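Search stories Enter keyword Go

The Bowl Rule
6/23/20
By Jytte Egilsson

So I'd been at Fogh three weeks when Nanna Frandsen handed me the rule book and told me to find the one that was wrong. It had 882 rules in it! I laughed, she didn't, and I took it home on the bus and read it in the bath.

Most of them were sensible (arms stop when a person crosses the line, no reaching over anything hot, that sort of thing). Then I hit the one about bowls. "An empty vessel shall be treated as full." I thought, well, there's my mistake, and I marched in the next morning very pleased with myself and asked Baldur to load up the Naler kitchen so I could prove it.

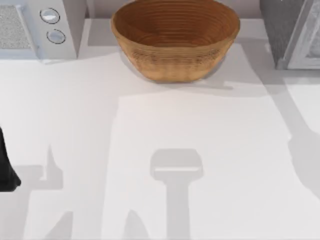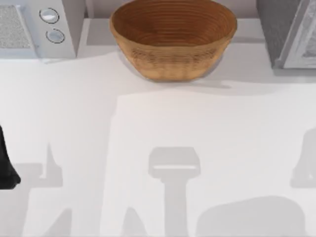 "Two arms, one wooden bowl, nothing in it," I said. "Why on earth would they creep along as if it's soup?"

Baldur kept chewing his toast. He's worked on the simulator since it was a grey box with a ball in it, and he has a way of letting you talk.

"How do they know it's empty?" he said.

"They looked."

"When?"

I opened my mouth and shut it again. He pulled up the old Fletgate log, the one from November, and let me read it for myself. The arm had looked, found the bowl empty and gone off to do something else. Somebody's grandmother had come by with the gravy. Two minutes later the arm came back and picked up the bowl at full speed, still quite sure of itself.

"What colour was her carpet?" I asked.

"Cream," said Baldur.

I went back to my desk and crossed out my note, then started over at rule one with a fresh cup of tea. Nanna walked past at lunch and asked if I'd found it yet.

"Still looking," I said, and she put a biscuit on my keyboard and kept walking.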